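4.2 Labels, and what the donors thought of them

The Tutholm collection came to the museum in 43 biscuit tins and one hatbox, with a typed list that described most of its contents as "various." Garba Dauda, who inherited the job of cataloging it, spent his first October establishing what "various" meant. It meant thimbles, chiefly, along with darning eggs, hat pins, and a quantity of bone lace bobbins that the list had entered under "cutlery."

Small local museums tend to catalog in the order things come out of the box, and Tutholm was no exception. The card index begins in a confident hand, with full measurements and a sentence on provenance. By card 100 the measurements have gone. By card 515, the last, the entry reads "as before, but blue." We have some sympathy. We also had to work out what it was as before.

Our approach was to set the old cards beside the donors' own notes and record every disagreement between them. The comparison turned up three kinds of trouble: objects with two names, names with two objects, and a handful of cards whose objects had plainly gone home with somebody. The second kind proved the worst. "Grandmother's good thimble" was claimed by separate branches of the same family for separate thimbles, and both branches attended the open day.

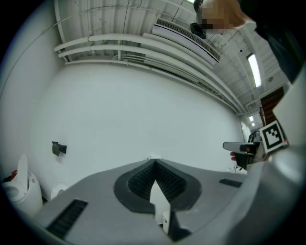
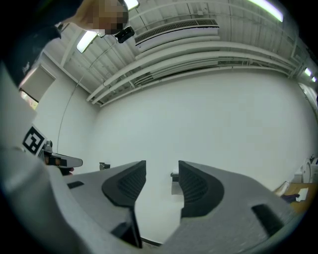
Figure 3. Gray grippers with black textured pads.

Where the card and the donor disagreed, we kept both versions and marked the donor's with a D. This is less tidy than the practice at Skester, where the curator's reading replaces all earlier ones, and it makes for longer labels. It did, however, get us through the open day. Visitors read the D entries first and often read nothing else. One label in the sewing case now carries 12 lines for a single pincushion, most of them about a wedding.

A word on dates. Donors were generous with them. Anything dark was "Victorian," and anything chipped was "very early." We accepted a donor's date only where a receipt, a maker's mark, or an engraved inscription supported it, and otherwise left the field blank. The blanks caused more complaint than any wrong date had ever done, and in the Mösli bequest we eventually wrote "old" in pencil, with the family's agreement. The Pivley bequest, which has receipts for everything including the string, is treated separately in Section 4.3.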